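4.2 Grasp selection under wrist-camera blur

The planner described in Section 3 takes its grasp candidates from the wrist cameras and its collision volumes from the fixed camera. The two streams do not agree at all times. When an arm moves at full speed, the wrist image smears and the segmenter tends to merge thin objects that lie close together. Pens and markers are the worst case. They are narrow, they roll, and two of them side by side have nearly the same outline as one thick one.

We handle this with a gate on the wrist stream. Each wrist image gets a sharpness score, and masks from images below the threshold are kept for tracking but are not used to propose new grasps. The first version of the gate, written by Dlamini, dropped blurred images altogether. This caused the tracker to lose objects close to the jaws, where the view changes fastest, so we went back to keeping the masks at a lower weight.

The gate was tuned on 1160 wrist images labeled by hand by Oda and Le Roux. An object touching another object was labeled as its own instance in every case, including cables lying across pens. Cables are a separate class, and the planner treats them as part of the body they are attached to. A grasp that would close on a cable is rejected.

4.3 Two-arm coordination

Both arms run under Hekov, our scheduling layer. Each arm plans alone until its swept volume meets that of the other arm. At that point Hekov assigns priority to one arm and holds the other at its last safe waypoint. The region between the arm bases is shared, and either arm may ask for it.

Handing an object across needs a different rule, as the swept volumes must meet. For this case the collision margin between the two grippers is reduced to 7 mm and both arms are slowed. The margin against all other objects stays at 21 mm. Figure 3 gives a wrist view with motion blur and a fixed-camera view with the grippers close together over the mat.
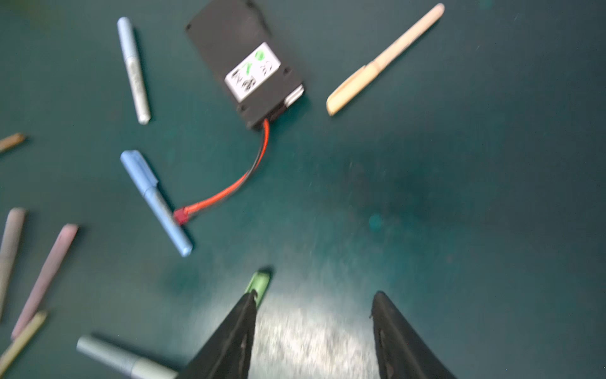
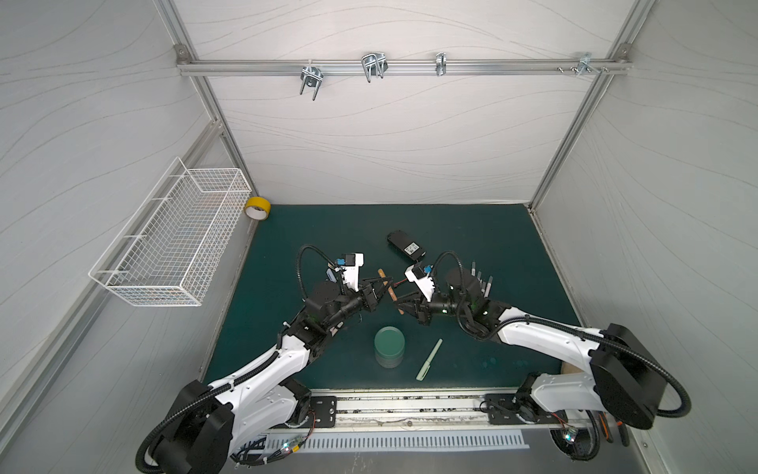
Figure 3. Wrist camera (first) and fixed camera (second).

4.4 Failure cases

Of the 93 failures we logged, most came from merged masks that passed the sharpness gate. The rest were timeouts in Hekov, where each arm waited for the other to release the shared region. Mahlangu added a tie-break based on arm index, and we have not seen a timeout of this kind since October.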